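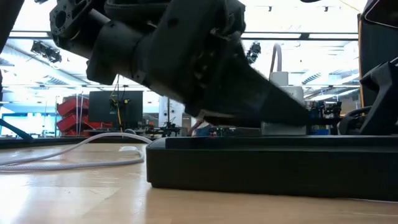 4.2 Cable tasks

The rigid-object tasks in Section 4.1 can be taught with either input method at similar cost. Cable tasks separate the two. We consider charging-cable insertion, in which a two-armed cell picks up a braided cable by its connector housing, turns the plug toward the target, and seats it. The cable does not keep its shape between attempts, so the start state can be reset only loosely, and a demonstration that depends on one particular lay of the cable is of little use for training.

Two input methods were compared. In the first, hand guiding, the operator holds the arm behind the wrist and moves it through the task while the controller compensates for gravity. In the second, remote control, the operator sits outside the cell and drives both arms through a pair of Praltinetti handles, with the wrist camera views shown side by side on one monitor. Joint positions, gripper opening, and all camera streams were logged by the Kinura recorder in both cases. The recorder clock is shared by all devices, and no resampling was done before storage.

Hand guiding has a known fault for this kind of work. The operator's forearm enters the wrist camera view during the approach, and a policy trained on such views learns to expect it. Masking the arm in software removed most of the effect in the rigid tasks. It did not do so here, where the mask also removed parts of the cable. Guiding two arms at once also needs either two people or a fixed order of motion, one arm and then the other. We used the fixed order. Demonstrations recorded this way contain a pause at each change of arm, and the pauses were cut by hand.

Under remote control the views stay clear, but the operator loses contact force. The handles return a vibration when motor current passes a set limit and give no direction. Operators therefore worked mainly from the picture, and the grasp had to be chosen so that the plug could be seen during the final approach. A grasp on the braid lets the connector swing. A grasp on the housing, with the plug pointing straight down and the free cable arched to one side, holds the connector steady and keeps the plug tip in view between the fingers (Figure 6).

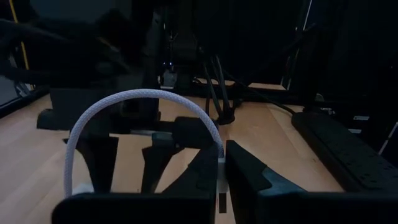

Figure 6. Wrist camera view during a cable demonstration. The connector housing is held between the near fingers, with the second gripper beyond the cable loop.

McGrath objected, in comments on an earlier draft, that a fixed grasp of this kind makes the comparison unfair: hand-guided operators feel the housing slip and can correct it, so they have no need for the downward posture, and requiring it of them takes away the main benefit of the method. We accept the point in part. The posture was required under both methods so that the two sets of demonstrations would cover the same states. An extra hand-guided set with free choice of grasp was collected in September and is treated separately in Section 4.4.

Each demonstration was ended by the operator with a foot switch. Those in which the connector was dropped were kept and marked, and the portion after the drop was used only for training the recovery behavior. Demonstrations in which the cable caught on the second gripper were discarded. This happened mostly when the arch was tall and the two wrists were close together. The written instructions were later changed to ask for a wider separation before the plug was lowered.

A total of 1,000 demonstrations was retained for training, divided equally between the two methods. A separate set of 99 was held out and used for checking the action predictor only. Operators worked in blocks of 15 attempts, after which the method was switched, so that practice with the cable would be spread over both. The first 2 attempts of each block were treated as warm-up and are in neither set.

Both arms were run on the Trodent low-level controller with the same speed limits as in Section 4.1. The limits were rarely reached under hand guiding. Under remote control they were reached often during the first long move toward the cable and almost never after the grasp. We left the limits in place, as raising them would have changed the timing of the early motion without any clear effect on insertion. Differences in timing between the two methods are dealt with by the alignment step described in Section 4.3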